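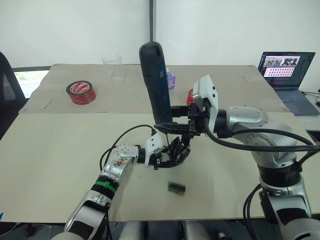 Joining two desk tops into one long worktop

Last updated July 13, 2021

These instructions are for two flat-pack tops of the same thickness, set end to end on Vustel frames. Most other frames with a flat steel rail will do. Each top can be up to 200 cm long. Longer than that and you will want an extra leg in the middle of each one.

What you need

Two tops
Two Vustel frames, or similar
Mosier flat joining plates, with six screws for each plate
Small cordless screwdriver
Bradawl, pencil, tape measure
Cable ties and paper labels

Step 1: Check the tops

Lay both tops face down on a blanket and push the short ends together. Look along the join for gaps. If one end has a slight lip from the edging, turn that top round and try again. Mark the two ends that fit best with a pencil cross on the underside. Hollach tops come with a protective film on the edges and it has to come off before you do this.

Step 2: Fit the plates

Put one plate near the front and one near the back, about a hand's width in from each edge. Draw round them, mark the holes and start each hole with the bradawl. Check the screw length against the thickness of the board. The screws supplied with the plates are often too long for thin tops, so hold one against the edge first.

Drive the screws on one side of the join, pull the tops tight together, then do the other side. Leave the last half turn on every screw until they are all in.

Step 3: Turn it over and fix the frames

Get help with this. The join is the weak point and will bend if the worktop is lifted by the ends alone, so one of you should carry near the middle. Set it down on the frames, check it with a level, and adjust the feet before you screw up through the rails.

Step 4: Sort out the cables

Plug everything in and put it where it is going to live before tying anything. Leave a bit of slack at each end. Pull ties snug but not hard, and turn the locking head to the side where it won't catch on clothing. Trim the tails flush.

Label both ends of every lead. Paper labels are fine under a desk, but they get grubby and tear where hands reach them, and clear tape over the top helps. Write in black ink.

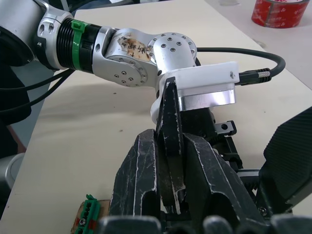

Green cable tie, with a handwritten paper label further along.

If you use a Šimkus tray under the back edge, screw it to one top only. A tray fixed across the join makes it awkward to take the worktop apart later.
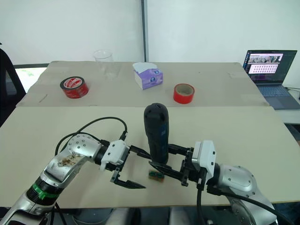
Step 5: Go over the screws again

Boards settle. Check the plates after a week or two with the desk in use, and nip up anything that has worked loose. A small 3.6V screwdriver is enough for this, and it is less likely to strip a hole in chipboard than a big drill. Finish by hand if you are unsure - the last quarter turn is where most holes get ruined.
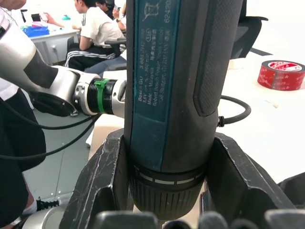 If the join shows

A slight step between the tops usually means one foot is set too high. Lower it a turn at a time and look again. A gap that opens at the front only means the front plate needs to come off and go back on with the boards clamped. Plug the old holes with matchsticks and wood glue first, and leave the glue overnight.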